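I keep hearing that small towns should fix up their main streets with fancy lamps and planters, and I just don't buy it. Give me benches! Plain old benches, and plenty of them.

My town, Skurkeck, has 41 planters downtown and 9 places to sit, and two of those are outside the bank, where you feel like you're loitering. I walked from Candia Street to the library last October with a sore knee (my own fault, I tried to move a dresser) and had to lean on a mailbox halfway. A mailbox! I've lived here 17 years and never noticed how far that walk is until my leg complained about it.

People say benches attract trouble. Okay, maybe a few teenagers eating fries. I was a teenager eating fries once and I turned out fine, mostly. What I see on the bench by the bakery is folks catching their breath, waiting on a ride, chatting with somebody they'd otherwise have waved at from a car.

And they're cheap! The one Covis Hardware had in its window was $648, bolts included. I'd skip a whole row of petunias for that, and I like petunias.

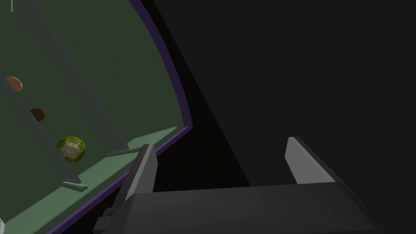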